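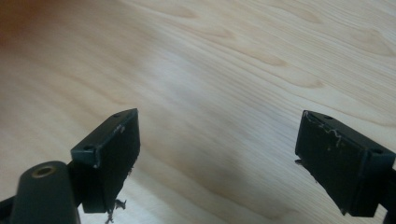 Search this notebook Go
Filed under: Shop Log > Bench 2 > Handling
Last updated: June

Morning, 7:40. Picked up where we left off with the Prutik cell. Target for the shift was 220 blanks through the sander and we got to 176 before lunch, so I'm pretty happy! The old way (me and whoever drew the short straw, feeding by hand) we'd be at 133 on a good morning and grumpy by ten.

Pads need a wipe more often than I wrote in the setup sheet. Fine dust is okay but the curly bits hang on, and then you get a mark on the face of the next board. I had 9 rejects for that, all light scuffs, all fixable with a hand block. Going to try a brush at the end of each stack. Priveo sells a stickier pad but I don't want stickier, I want cleaner.

Bigger thing, and we should talk about it before the Cisternas order starts: the job has changed and the rota hasn't. It still says "feeder" twice per shift. What we're really doing now is checking grain, flipping the ones with a bad face, and clearing faults (mostly the dropped-part alarm, grr). My shoulders love it. My eyes don't, I was seeing grain lines when I closed them last night. I'd like us to swap between inspection and packing every hour, and I'd like whoever's on inspection to be allowed to pause the cell without asking the office first.

Also told Trerel I'd write up the fault codes in normal words. Got halfway. Draft is in the drawer under the vise, scribble on it if I've got something wrong.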